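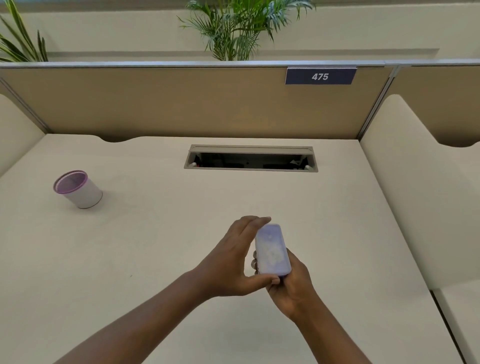 Skukbridge: Toll Wars
Strategy game for PC
Developer: Molefe
Publisher: Colton
Players: 1 to 2
Page last checked: 10 May 2023

Skukbridge is a turn-based strategy game set in a river town that makes its money from a single crossing. You run one of the families who want the toll rights. You hire guards, lend money to boatmen, bribe the clerk and, if all that fails, burn something down. The shop listing calls it "a living world where every coin tells a story". We have played it for long enough to say that most of the coins tell the same one.

We stock it because people keep asking for it, and because under the sales talk there is a decent game. Please read the rest of this page before you buy.

What you get

The standard edition is the full base game as a download code. The boxed edition has the same code on a card, a folded map of the town and a rules booklet. There is no disc in the box. The side of the packaging does say so, in very small print, and we still get returns over it every month. Once the code has been scratched off we can't take it back.

The Broken Span add-on is sold separately. It adds the winter campaign and the ferry guild. It does not add a new map, whatever the trailer seems to suggest. You play on the same town with the bridge down.

The claims, and how they stand up

"147 characters, each with their own ambitions." There are 147 names and 147 portraits, we'll give them that. As for ambitions, we could tell perhaps a dozen of them apart by how they behaved. The rest want money or want your seat on the council, and they go after both in the same way. The portraits are very good.

"3,000 written events." Possibly. A fair number are the same event with a different surname and a different season. The flooded cellar came up so often in one campaign that we stopped reading it and just clicked on the cheaper option. The longer event chains, such as the one with the forged charter, are properly written and worth looking for.

"Battles of up to 1,000 soldiers." Only in the last chapter, and only if you have spared your neighbours the whole way through so that they turn up to help. Most fights are a few dozen men on a narrow road. They're better for it, in our view, though that isn't what the trailer sells you.

"Smarter rivals than ever." This was said of the October update. Rivals do now defend their warehouses. They also still lend you money while you are at war with them.

What works

The toll system is the reason to play. Set the price too high and traders go round by the ford, too low and you can't pay the guards. The price you pick today comes back to bite you several turns later, and the game leaves you to work out why. Loans are nearly as good. The map is easy to read, the text can be made larger, and you can save at any point, including halfway through a battle.

What doesn't

The tutorial covers buildings at length and says next to nothing about debt, which is how most new players lose. The two-player mode works by taking turns on one machine or by passing a save file back and forth. There is no proper online play. Colton has said it is "being looked at", and it was being looked at when the game came out too.

Late turns are slow. Once all the families are on the map you will wait a while between one turn and the next, even on a good machine.

Editions we sell

Skukbridge: Toll Wars, standard (download code)
Skukbridge: Toll Wars, boxed (code, map, booklet)
The Broken Span (add-on, download code, needs the base game)

We don't stock the season pass. It promises two further add-ons with no names and no dates, and we would sooner wait until there is something to describe.

Before you order

Check the region on your account, as codes bought here only work on accounts set to the UK or Ireland. Mods made for the version before the October update will not load. Old saves will, but the toll prices are reset to the default, so change them before you end your first turn.

Codes are sent by email once payment clears. Boxed copies go out by second-class post unless you choose otherwise at the till.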